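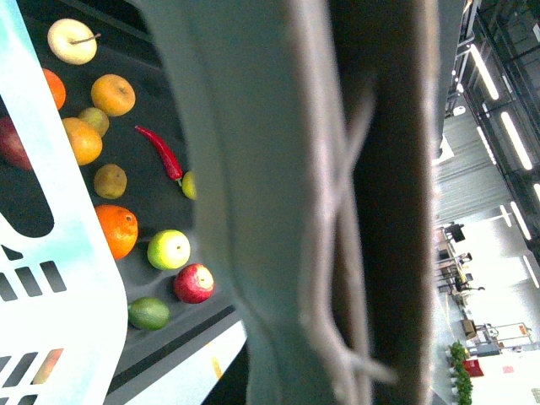

Temps de lecture : 2 min

3.2 Conservation des agrumes entiers après récolte

La perte de masse des agrumes entreposés sans film tient pour l'essentiel à la transpiration de l'écorce. Les travaux de Bermúdez sur les lots Sánchez l'attribuent à l'altération des cires épicuticulaires lors du brossage, hypothèse que nous reprenons sous une forme restreinte. Les fruits ont été répartis en deux lots de 28 unités, l'un traité à l'émulsion Floreron, l'autre laissé sans enrobage, puis maintenus à 16 °C. Les pesées ont été faites en février, toujours à la même heure, sur la balance Starnirex du laboratoire.

Les fruits climactériques – pommes et poires notamment – posent un problème distinct. L'éthylène qu'ils émettent accélère le déverdissage des agrumes voisins et peut favoriser la chute du calice, porte d'entrée fréquente des moisissures pédonculaires. Le stockage mixte a donc été exclu du protocole.

L'écorce du citron (figure 2) présente un relief irrégulier qui complique l'estimation de la surface d'échange. Le modèle ellipsoïdal retenu par Antoniuk néglige le mamelon apical et la rugosité ; nous l'avons conservé faute de mieux, avec un maillage de quelque 2000 facettes calculé sous Flultix.

Figure 2. Citron entier, écorce ponctuée de pores. 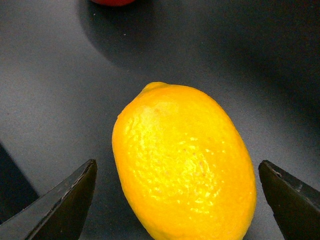
3.3 Traitement statistique

Les pertes de masse relatives ont été comparées par un modèle linéaire mixte, le fruit étant traité en effet aléatoire.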